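Eating at the table again

We moved to Trisdale in December and for the first few months we ate every dinner on the couch. The boxes had the dining room, and by the time they were gone we had the habit.

What changed it was the power bill. Heating the lounge all evening was costing too much, and the kitchen is warm anyway once the oven has been on. So we started eating in there at 6.20 and leaving the other heater off.
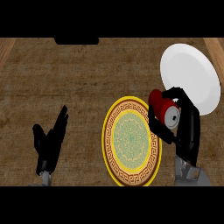 The first 2 weeks were a bit quiet. My son wanted the telly and I didn't have much to say after work. Then Damián Contreras from next door came over with a tray of roast pumpkin and stayed until nine, and after that we began asking people in. We can fit four without borrowing chairs.

I don't cook anything special for it. Sausages, mash, a lentil thing, whatever colour of capsicum is cheap. Phones go on the bench. If someone is running late we start without them and put theirs in the oven.
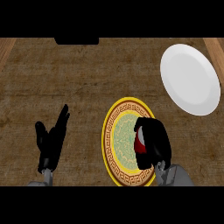
The white oval plate on the wooden table.

I still eat on the couch when the footy is on. Next job is a better light over the sink, as the one we've got flickers.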